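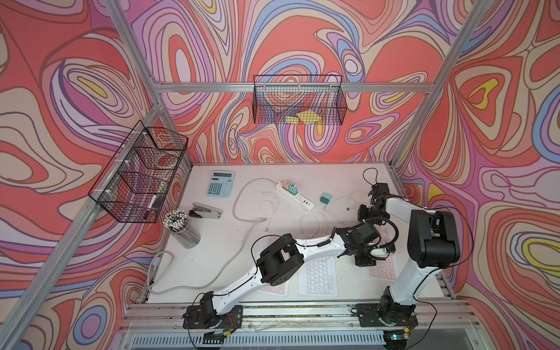

Desk supplies and where they live – notes for the Monday session

Slide 1. Opening
Session is on shared desks at the Altholm office. 128 desks, two floors, no assigned seating. Scope is small items only: stationery, chargers, cleaning supplies. Chairs and monitors are covered in the afternoon.

Slide 2. The starting point
Before the change, each desk had a drawer unit. We emptied all of them in August and logged 341 staplers. Give them a moment with that figure. Nearly 4000 pencils and pens, many of them dead.

Slide 3. Surface or basket
Rule we settled on: anything used while seated stays on the surface. Calculator, stapler, pencil holder, power strip. Everything else goes up off the table in wire mesh. Mesh was chosen over solid bins so contents can be checked from the aisle without lifting anything out. Sponges get a basket at the back. Markers go on the side, upright.

Mention zip ties. Liapis quoted for steel brackets. Zip ties cost almost nothing and can be cut when a basket has to move. Check them twice a year.

Slide 4. Pencil holders
Clear, straight-sided. Fill level is visible, so restocking takes one pass per floor. Overfilling is the usual fault – if one pencil won't come out alone, take six away.

Slide 5. Power
One strip per desk with USB ports along the side. Small plug-in chargers stay in the strip. Colored ones get returned more often than white ones, according to the Skimance desk log. Do not overstate this, the sample is small.

Cable length is still unsolved. Long cables reach every seat position and then loop across the writing area. Short cables fix that and fail at the corner desks. Plustent sells a clip for the rear edge. Trial is running on the second floor, no results yet.

Slide 6. Questions
Expect one on theft. Answer: losses are tracked by floor, not by desk. Expect one on wall coverings – refer to the facilities handout, page 6.

Leave the stock list on screen during the break.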